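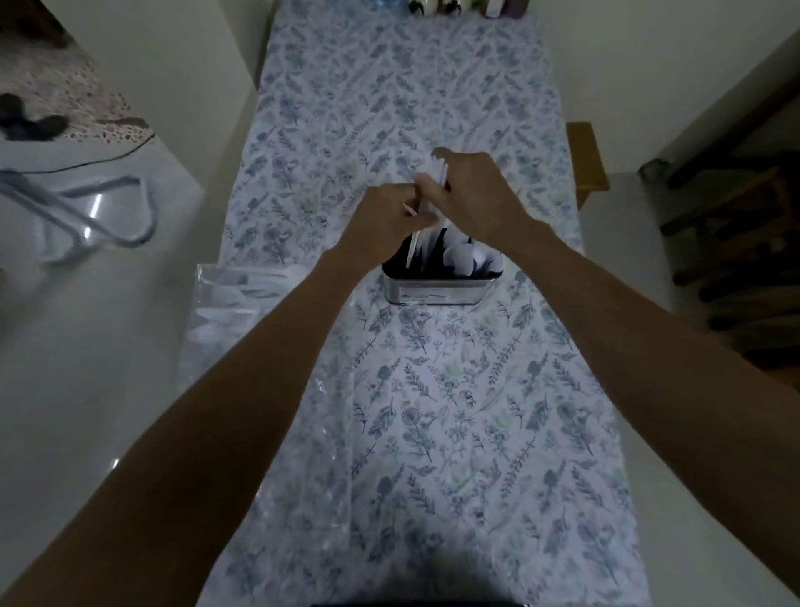 Home Essays Archive Subscribe Contact

Against the Made-to-Order Repeat

Printed cloth is sold by the yard and judged by the swatch. I think this is the cause of most of the disappointment people have with it. A swatch is a sample of color and fiber. It is a very poor sample of pattern, and pattern is what the buyer is usually paying for.

My claim is narrow. Cloth sold for large flat uses, such as tablecloths, curtains and bed covers, should be sold with its repeat stated, its repeat type named, and a scaled drawing of at least three repeats in each direction. Wallpaper sellers have done most of this for a long time. Fabric sellers do it unevenly, and sellers of finished goods hardly do it at all.

Some definitions first. The repeat is the distance after which the design starts over, measured separately along the length and across the width. A straight repeat places each copy of the motif directly beside and below the last. A half-drop shifts every second column down by half the vertical repeat. A brick repeat does the same thing sideways. There are less common types, including mirrored and rotated ones, but those three cover most of what is on the shelf.

The type matters more than the motif. Take a plain fern sprig and print it in a straight repeat, and the eye finds rows and columns within a few seconds. Print the same sprig in a half-drop and the eye finds diagonals. Neither is wrong. A diagonal reading makes a narrow cloth look wider and a long cloth look less like a runway. A column reading does the opposite. A buyer with a long table and a buyer with a square one should not be choosing on leaf shape alone, and yet leaf shape is all that a hand-sized swatch can show.

The older method forced the issue. A block printer had to solve the repeat before cutting the block, as the edges had to meet by hand many times over a single length. Roller printing kept the constraint in a different form. The circumference of the roller fixed the vertical repeat, and every design had to divide evenly into it. I own a mill pattern book dated 1906 in which every page carries the repeat in inches, written in pencil beside the design number. There are 550 designs in it and I have found 13 with the figure missing. Whoever kept that book regarded the number as part of the name of the cloth.

Digital printing removed the constraint. The machine doesn't care where the design starts over, or whether it does. A repeat can be four inches or forty. This is a real gain, and I don't want to go back to rollers. But a constraint that had to be calculated was also a constraint that got written down, and when the calculation went away the record went with it.

The made-to-order sites took the next step. They let the customer upload a motif, choose a size from a slider, and pick a repeat type from a menu, often with a preview that shows one yard at thumbnail scale. At that scale any dense design looks even. The faults appear at full size. Three kinds are common.

The first is tracking. A darker or heavier element in the motif lines up with its copies and forms a stripe that was never drawn. In a botanical design it is usually a flower head or a thick stem. On a short length the stripe is invisible, as there are too few copies to form a line. On ten feet of cloth it is the first thing seen from the doorway.

The second is the gap, which is tracking in reverse. A patch of bare ground in the motif joins with its copies and forms a white path. Designers call these alleys. They are harder to see on a screen than stripes are, and harder to forgive on a table.

The third is scale. A repeat too small for its surface turns to texture at normal viewing distance, and the detail the customer paid for is lost. A repeat too large never completes itself, so the cloth looks like an enlargement of something else.

All three can be checked on paper in a few minutes. Draw the surface to scale, mark the repeat as a grid, shift alternate columns if the repeat is a half-drop, and put a dot where the heaviest element falls. The dots show the stripe. I have done this for every large piece I have bought in the last several years and it has stopped me from buying four of them.

It can't be done without the numbers. In March I wrote to four suppliers about finished tablecloths and asked for the vertical repeat, the horizontal repeat and the repeat type. Tedari answered with all three and a drawing. Trirkach gave the vertical figure only and described the layout as "all over," a phrase with no technical content. Lakatos sent another swatch. Clisari told me the information was not held for finished goods, though the same design is sold by the yard on its own site with the vertical repeat listed. The figure exists, then, and is dropped somewhere between the bolt and the hem.

I can think of three objections.

One is that most customers don't want the numbers. This is probably true. Most customers don't read the fiber content either, and it is printed on the label all the same for the ones who do. The cost of adding a line to a product page is close to nothing.

Another is that finished goods are cut without regard to the repeat, so a stated figure would promise a precision the product doesn't have. I find this argument more interesting than its makers intend. A tablecloth cut without regard to the repeat will have a design that sits off center by an arbitrary amount, different from one piece to the next. Two cloths laid end to end on a long table won't match at the join. If that is how the goods are made, the buyer has more reason to know the repeat, and should also be told that the cut is random. "Pattern placement varies" is commonly used for this. It should be followed by how much it can vary, and the largest possible error is half the repeat in each direction. So the missing number turns up again.

The last objection is that taste should govern and arithmetic should stay out of it. I have little patience here. The designers whose work survives in museum drawers did the arithmetic. There is an English chintz of 1820 reproduced in most of the standard surveys, a trailing leaf with small round blossoms, that is admired for its looseness. Lay a ruler on it and the blossoms fall at even intervals on a diagonal, alternating side to side so that no single line dominates. The looseness was measured.

Herringbone layouts deserve a separate note, as they are now popular for dense leaf prints. In these the sprigs lean one way in one column and the other way in the next. The opposed angles break up tracking very well. They also carry a direction along the length of the cloth, so the piece has a top and a bottom even when the motif seems not to. Someone sitting at the side of the table reads it as a zigzag and someone at the end reads it as a row of arrows. A seller should say which way the arrows run. For cloth bought in two lengths this decides whether the join can be hidden, and a swatch will not show it unless it spans two full columns.

My proposal for a minimum label is four items: vertical repeat, horizontal repeat, repeat type, and whether the design is directional. For finished goods, add a fifth: whether the cut is centered on the pattern. A cloth sold without them may still be a good cloth. The buyer has no way of finding out until it is unfolded, and by then the return period for cut goods is usually zero days.

1 May 2022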